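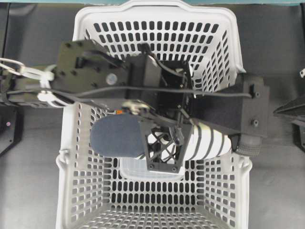 3.2 Baskets and what is kept in them

Of all the things our households talked about, the laundry basket was the one they were slowest to call a possession at all. People in Grolham would happily tell us where a teapot had come from and who had quarrelled over it, but the basket was simply "the basket", and it took a second visit (sometimes a good deal of tea as well) before anyone thought it worth discussing. We are glad we persisted, as it gave us some of the richest talk in the whole study.

Figure 4. White plastic laundry basket with slotted walls and floor, on a grey tabletop.

The slotted plastic kind shown in Figure 4 was the sort most often brought out to us, and its owners were fond of it in a quiet way. They liked that a damp towel could be left in it overnight without going sour, and they liked the handles, though several complained that a full load of sheets made the rim dig into the hip on the stairs. Of the 73 households, only 2 kept a basket for washing and nothing else. In the others it had carried windfall apples, library books, a sleeping cat and, in one cheerful house near the Ajayi bakery, all the Christmas crackers.

The older terraces at Terkia, built in 1923 with a scullery at the back, told a rather different story. There the basket had a settled place beneath the window, and people seemed a little uneasy when it strayed into the front room. A cloth lining, which everyone on that street called the Liner with an audible capital letter, was taken out and washed each February along with the curtains. Younger tenants had mostly given this up, but they still used the word, and two of them used it for the basket itself. We return to these borrowed names in Section 4, where the peg bag raises much the same difficulty.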